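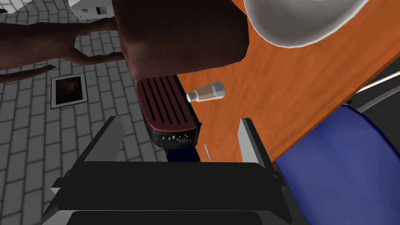

4.2 Gripper and camera comparison in simulation

We compared two finger sets, the stock Vaveck plates and the longer Grilow pair, on the same two-armed robot in the same simulated dining room. Same controller throughout (Vundico, default gains). Table height fixed. Start pose of the base was jittered a little between runs, arm pose was not. Each finger set got 46 runs, split between the bowl task and the plate task.

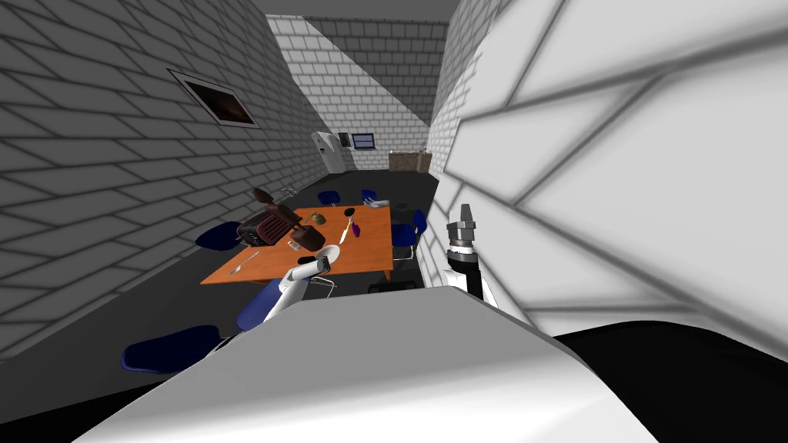
Figure 3. Simulated room with table and blue chairs, seen over the robot's white body. One arm is held near the plate, the other is raised close to the right wall.

Plate task first. The stock plates were poor on thin rims - 8 clean lifts, the rest slid out or never closed on anything. Grilow fingers did better but clipped the table on approach, which the controller then read as contact and stopped. We left those runs in as failures. Haris Vlachou re-ran three of them with a lower contact threshold and got the same result, so it is probaly geometry and not tuning.

Wrist camera against head camera: wrist view alone gave 73 per cent rim detection, and most of the misses came late in the approach when the rim dropped down between the fingers.

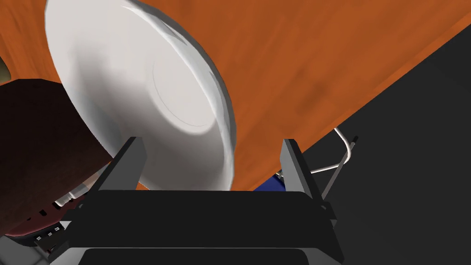 Bowl task was easier for both sets. A wide rim forgives a bad wrist angle. What it does not forgive is clutter next to it, and with the longer fingers we saw more knocks on neighbouring objects then with the stock ones. Head camera did not help here, the arm blocks too much of the view. Joint limits were hit only on the right side, when the base started close to the wall. Timings for both tasks are in the appendix, using the March build of the controller.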